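About Tarnirer

Tarnirer started with a question we kept getting from friends and relatives whenever we said we worked in automation: so when do I get one that does the dishes? We had been asked it at weddings and at the dentist, and after a while it seemed only fair to go and find out how close anyone could get. That was 3 years ago, in a rented unit on the edge of Olthorpe with a loading door that let the rain in, and we have been at it ever since.

We are a small company and we do one kind of thing. We take the ordinary jobs of a kitchen or a packing bench — laying a table, putting fruit on a plate, standing dishes in a rack, moving a tray from one spot to another — and we try them on machines you can buy today, over and over, until we can tell a customer plainly what to expect. Some of our customers run canteens. Some make the machines and would like an outside opinion. A few are just curious, and we like those calls very much, even when they run long.
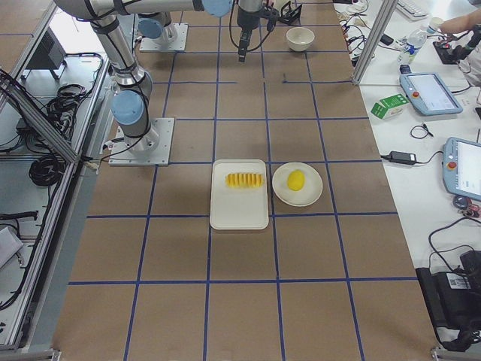
Most of what we know we learned slowly. When we opened, we thought the hard part would be the clever part, the planning and the deciding, and that the picking up would more or less take care of itself. Well! Our first long trial, which we called Flodemton after the street our first workshop stood on, ran to 900 attempts at setting out tableware, and by the end of it we had a great deal more respect for anybody who has ever cleared a table while holding a conversation. A person slides a thumb under the rim of a plate and never thinks about it. A machine has to come at that rim from the proper side, at the proper height, and close on it with enough force to hold and no more.

So we slowed down. We tape our tables into squares so that we can put things back in the same place each time, and we write down where everything started and where it ended up. It's dull work to describe, though the people who do it are fond of it, and there is usually somebody at the desk with a drink going cold who will happily tell you about plates for an hour.
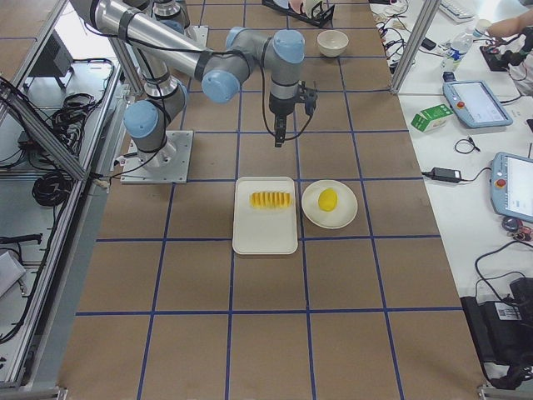
Fruit has been an education all by itself. One whole fruit and a row of slices are two quite different jobs, even when they're the same color and sit a few inches apart. The whole one can roll. The slices like to stay together until you'd prefer they didn't, and they mark easily if you pinch. We get asked about food more than anything else by the canteen people, and our answer for now is that moving a tray of something is a much easier promise to make than moving the something.

Two arms help, by the way, and we were slow to come around to that. Our second long trial, Zepeda, was where we changed our minds. With one arm you spend a lot of effort arranging matters so that one arm will do. With two there is a choice of which side to reach from, and one can steady a thing while the other gets ready, much as you would at your own sink. The cost is that they have to stay out of each other's way, and teaching them those manners took us most of a winter.
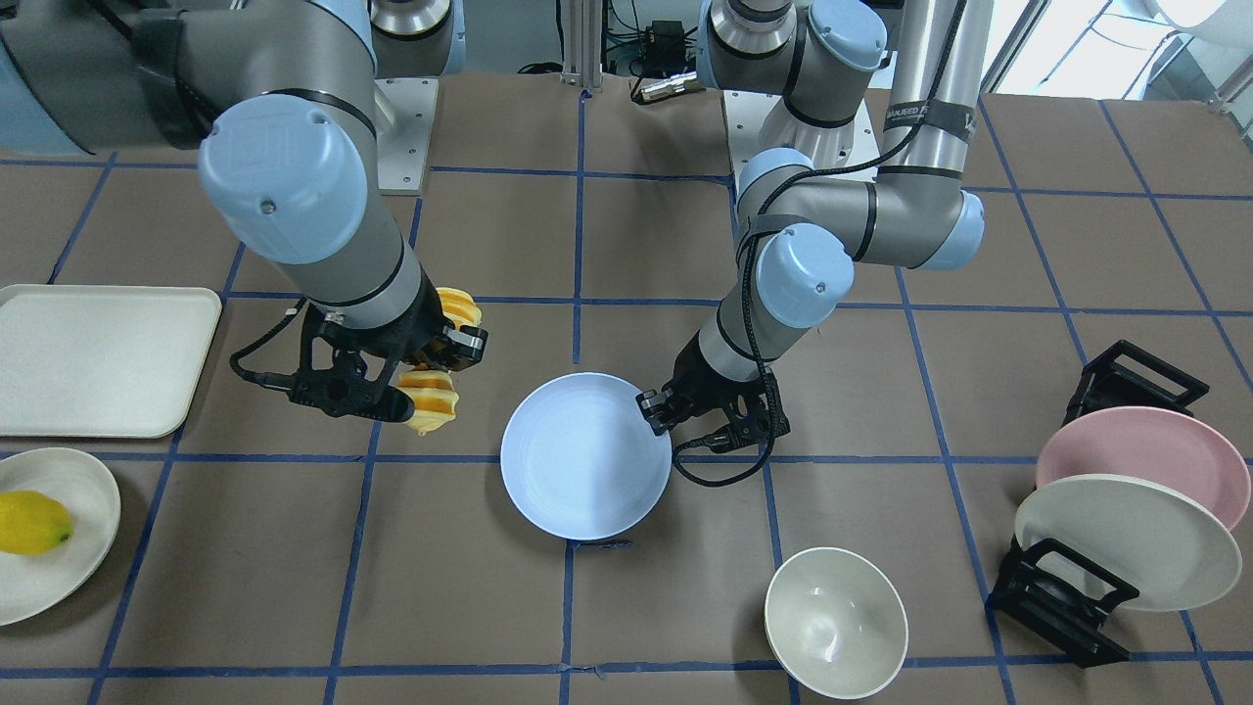 Can machines do household chores yet, then? We would say: a few of them, slowly, on a table that's been set up with care, with a person close by. On a shop floor, where the same tray comes along in the same position all day, the picture is a good deal brighter, and we have told several customers to go ahead. At home, where the bowl is wherever somebody left it, we would ask you to hang on to your dish towel a while longer. We try to give that answer in the same words to everyone, including the companies that pay us, and we've lost a job or two over it.

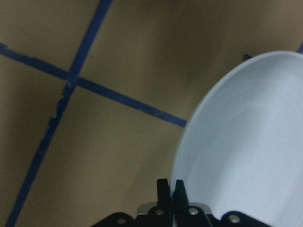 The Tarnirer team

If you would like to come and see us, please do. We hold open afternoons from March through October, starting at 2, and each visit lasts 90 minutes with time for questions at the end. Children are welcome with an adult. Bring a dish from your own kitchen if you want to know how a gripper might get hold of it; odd shapes are especially welcome — gravy boats, cake stands, that one mug with the strange handle.

We also take on small trials for businesses in and near Olthorpe. Tell us what the job is, how often it gets done and what happens when it goes wrong, and we'll write back with our first thoughts at no charge.

Recent from Tarnirer
What we learned from the Flodemton trial
Zepeda: notes on working with two arms
Plates, bowls and trays: which are easiest to pick up?
Questions canteens ask us
Open afternoons in Olthorpe: how to find us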